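Can a machine do it yet? Chore by chore, plus what to do in the meantime

Got a lot of mail in August after the piece on robot vacuums. Mostly the same question. When can I hand over the rest of it. So, quick run through the house and then the shop, what's ready, what isn't, and tips for the stuff you're still stuck with. Skipping lawns, did those in spring.

Floors, vacuuming. Yes. Has been for years. Pick up cords and socks first. Fringe on rugs - tuck it under or tape it down. Empty the bin every run if you have a dog, the full light comes on way too late. Wipe the cliff sensors on the bottom with a dry cloth once a month. If it keeps backing away from a dark rug, it's probably the sensors thinking the rug is a staircase.

Floors, mopping. Sort of. Fine for dust and paw prints. Not for dried jam. Jam: warm wet rag on it, leave it while you do the counters, then wipe. Never scrape a vinyl floor with a knife. A plastic card works.

Dishes. The dishwasher is the robot. Has been all along. Loading it, no. Wet, slippery, all different shapes, and glasses on top of that. Load back to front, knives down, don't nest the spoons. Clean the filter. When did you last clean the filter.

Laundry. Washing and drying, sure. Folding, no, not in a house. I went to the demo day at Zirnham and watched a machine fold one hand towel in 42 seconds. Nice fold too. Then it got a T-shirt that was inside out and just kind of stopped. Cloth is the hard one, it never lies the same way twice. My tip for towels hasn't changed: fold them straight out of the dryer, on top of the dryer. Don't carry the pile to the couch. It will live on the couch.

Wiping a table. Closer than I thought. A flat open table with nothing on it, a machine can push a cloth back and forth. Put six things on the table and now it has to move six things. For you: clear everything to one side, wipe, slide it all back, wipe the other side. Dry cloth last or you get streaks on light tops.

Marker on a light table. Got asked twice. Rubbing alcohol on a cotton ball, dab dont rub, test a hidden corner first. On painted or varnished wood go easy, alcohol can take the finish off with the ink. A white eraser gets light scuffs. Cap your markers.

Tidying up loose stuff. Not yet. Picking up one thing it knows, ok. Knowing wether a thing is trash or somebody's homework, no. Same problem I have with teenagers. Keep one open box for everything that has no place, go thru it when it's full. One box. Two boxes is a storage room.

Soft bags. Bread, fruit, anything in clear plastic. Hard for machines as far as I can tell, crinkly and shiny and it sags. Hard for me too when the twist tie is gone. Spin the neck, fold the loose end back down over the bag. Holds fine till tomorrow.

Shop floor. Better news. My old shop, Malinowski, has had a machine moving identical blanks from one tray to another for years and it doesn't get bored. Same part, same spot, same light, great. Sorting the bench at the end of a shift is still a person with a rag and a bucket. Tips for that: tape outlines for hand tools, clear tubs for small parts so you can see in, magnets for screws. Tubs with lids if you grind anything nearby.

Cost. The arm kit I was shown at Skornutport was 3069 dollars for one arm, no gripper, no table. A stack of 30 cotton rags is a lot less and starts working the same day. Buy rags. Wash them without softener or they quit soaking things up.

So my scorecard: floors yes, dishes half, everything with cloth or clutter, wait. 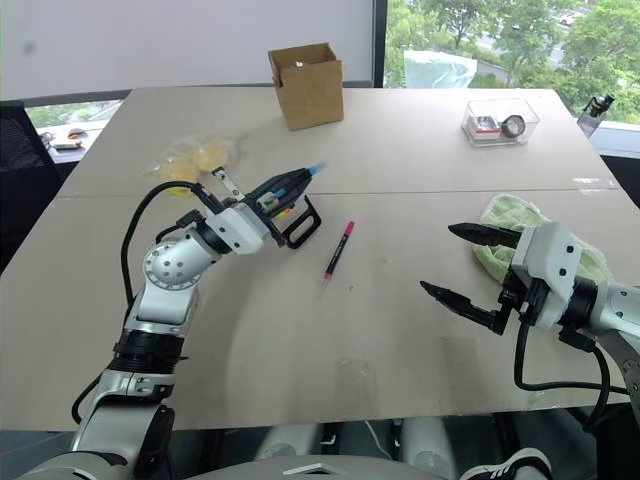

From the Morkora Kitchen & Workshop desk | 2023-09-20 | Filed under: Cleaning, Gadgets

Two arms over one table and you've got most of my list. Crumpled green cloth, a marker lying in the middle, yellow things in a plastic bag, a box with its flaps up. Small job for a person. For a machine every item is its own problem - the cloth bunches, the bag crinkles, the marker is thin and can roll.

And look at the specks and faint marks on the tabletop. No idea what made them. I'd start with a damp cloth, then the white eraser, alcohol last.

Next time: oven racks. Soak them overnight in the tub on an old towel so they don't scratch it. More then.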